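**Vittoria Barbieri** · 30 May 2020

Sorting out the hall closet, one basket at a time. Posting as I go so I actually finish.

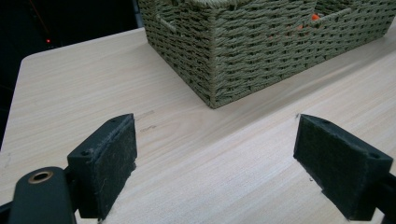
Green basket on the table. Something orange still in it.

**2**
The closet is the one next to the front door in the Kusmont apartment. One shelf, one rail, and a floor that has been holding everything the shelf couldn't. I bought the baskets two years ago and never gave them jobs. They just filled up.

**3**
Rule for today: each basket gets emptied, gets one kind of thing put back in it, and goes on the shelf. Whatever doesn't have a basket goes in a bag by the door until I decide.

**4**
The green one is the twisted cord kind with a handle opening in the side. It's going to be for dog stuff. Leash, towel, brush, the roll of bags. Right now those are in four different rooms.

**5**
The bottom row of cord is getting a bit frayed. I looked up whether you can fix that and the advice was a dab of clear glue and a clothespin overnight. Will try it on a corner first.

**6**
Someone asked about size. Before you buy any basket, measure the shelf from the back wall to the inside of the door with the door closed. My shelf measured fine with the door open. With it closed, the first set I bought stuck out and I had to take them back.

**7**
Second basket done. Hats and gloves, all washed, put away until it gets cold. Found three left gloves and no rights. They're in the bag by the door.

**8**
Third one was paper. Manuals, mostly. Dekow vacuum (gone), Tristora kettle (gone), a lamp I don't remember owning. All recycled except the one for the boiler, which now lives in the kitchen drawer with the warranty.

**9**
Also in the paper pile: a jigsaw order slip for a 2000 piece puzzle. I know where the box is. I don't know where the pieces are.

**10**
Lunch. The table is a good height for this and I should have been using it all along — last time I did it on the floor and my back complained for days.

**11**
For whoever wanted to know how I clean the cord ones: vacuum with the soft brush, inside first, then a barely damp cloth. Don't soak them. I rinsed one in the tub once and it dried in a different shape.

**12**
Shelf is full and the door closes. Floor still has the umbrella, the boots and a bag of bags. Those don't fit in anything, so I ordered a boot tray from Zou. Delivery says July.

**13**
Bag by the door goes out tomorrow. If you want a lamp manual, tell me tonight.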